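January, 9:40 p.m.
Posted by Panganiban

Long session in the big room with the balcony. Our student project, Erow, needs 226 good cloth recordings before the Wumgate meet, and we are at 200. I had one hand-held gripper and my teammate had the other. My job was cloth. Close the jaws, lift, hold, put it down, start over.

I got 6 more that I think will pass. The cloth bunches up when I pinch too far from the corner, so I went slower after the break and that helped some.

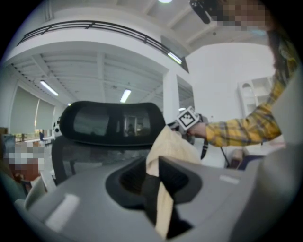

Cream cloth in the jaws, second gripper with its marker cube on the right.

File names are still a mess. Clip 3,069 got saved under the wrong task and I spent most of an hour finding it. I wrote the naming rule on paper and taped it inside my notebook. My wrist is sore. Tomorrow we switch jobs and I do the sorting.

2 comments

meltidia: Try holding your elbow against your side. My wrist quit hurting after that.

erow_fan: Is the meet open to visitors?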